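Gomex Wrist-View Evaluation Set: Data Card

Summary

The Gomex two-finger gripper kit is offered by Akanda for light handling work. This card covers the wrist-view recordings supplied with the evaluation package. It is intended for buyers who wish to review the kit before placing an order.

Contents

The set holds 561 episodes recorded at the Ernville site, of which 153 are reserved for testing. Each episode contains wrist video, joint positions and gripper opening. A short operator note is included where one was written. Still images were drawn from the video at fixed intervals, and 3,000 of them are supplied in a separate folder.

Collection

Recording was carried out by Jairo Puma and Jamila Sultana under the supervision of Nadja Hämmerli. The arm was guided by hand controller throughout. Operators worked at their normal pace — no episode was slowed for the camera.

Known Limits

Motion blur is common while the arm is moving, and blurred images have been kept. Dark items held near the black fingers offer little contrast, and users should expect weaker edge detection in such cases. 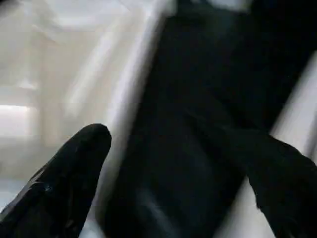 Exposure was left on automatic. Users who train on single images may wish to filter by arm speed, which is stored with every time step. A threshold file prepared at Prutirano is included for this purpose; it was tuned on 80 episodes and has not been checked against the rest.

Terms and Contact

The set may be used for evaluation and internal research. Redistribution requires written consent from Akanda. Corrections should be sent to Kirsten MacDonald, data release office, with the episode number. The next revision is planned for May.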